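**Ticket 539 - Teleop: gripper lags my hand, then overshoots**
Opened by: Suha Nimri
Cell: Ludmont, bin station
Status: open again

**October 7, 2020, first entry**
Driving the arm by remote to record bin-picking demos. I move my hand left, the gripper thinks it over, then goes left with real conviction and hits the wall of the bin. Two demos thrown out. The wall has had worse.

**Tried so far**
- Restarted the teleop client. Same.
- Restarted the teleop client while looking at it sternly. Same.
- Dropped motion scaling to half. The overshoot is smaller and the lag isn't, so now I miss slowly.
- Swapped the hand controller for the spare from Bestley. It has a sticky trigger, so I put the old one back.

**Reply from Dritine support**
They asked whether the smoothing filter was on. I said no. They asked me to check. It was on, window set to 7, left over from the July demos when somebody's hands were shaky (mine).

**After turning smoothing off**
Lag gone. Recorded a run on the mixed bin with the usual junk. The soft cube is fine. The wooden ring is fine if you come straight down. The pouch is a different story - the fingers get to it and my wrist runs out of comfortable angles before the arm does.

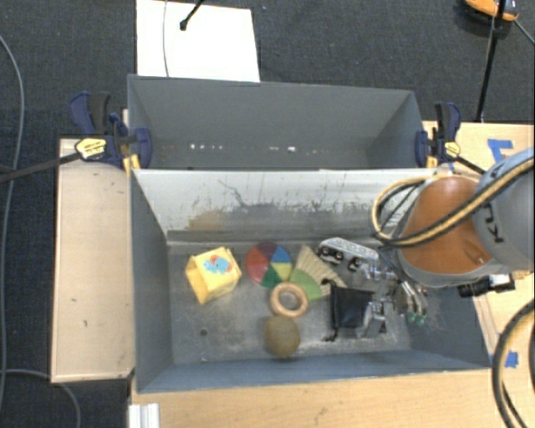 *Gripper over the front bin, fingers down at the pouch end.*

**Still open**
- Wrist rotation drifts when I clutch out and back in. Log attached for Dritine.
- Can we get a re-center button that isn't under my thumb? I have now re-centered in the middle of 2 grasps.
- Leave smoothing OFF. If you need it, write it in the station notes and put your name next to it. I'll be doing the same.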